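Traltport, Jan 23, 2021

Skullside Swim School will open a second learn-to-swim centre in Traltport this August. The heated 22-metre pool will have room for 600 students a week, from babies to seniors. 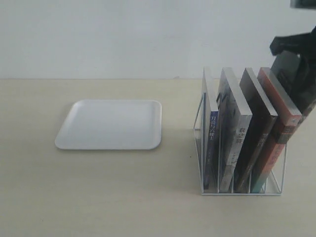
A book rack and tray on a tabletop.

Head coach Nizar Issa said classes will be kept small, with extra sessions for adults who have never learned to swim.

Enrolments open in autumn. Families can join the waiting list at the Skullside front desk.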